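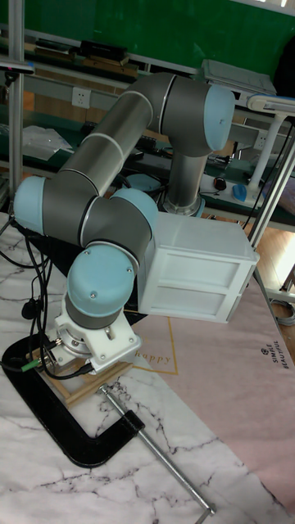
Grey arm with light blue joint caps, marble-patterned table

Dry needling vs regular massage for a stiff neck?
Jintana Rojanasak
Stiff on the left side since February, desk job. Had 2 massages, good for a day then its back. Physio in Altedthorpe wants to try dry needling, 60 a session. Worth it? Does it hurt? Not great with needles.

Obinna Nwankwo
Had it for my shoulder. Quick twitch, then a dull ache till next morning. Helped me more than massage did but I was doing the stretches too so who knows. Tell them about the needle thing first, they can have you lie down. And mention any blood thinners.

Tane Rakena
get a better pillow

Sombat Meesuk
Ask what the plan is after the needles. Mine gave me chin tucks and rows, 26 days befoer I noticed much. If your arm goes numb or weak see a doctor first.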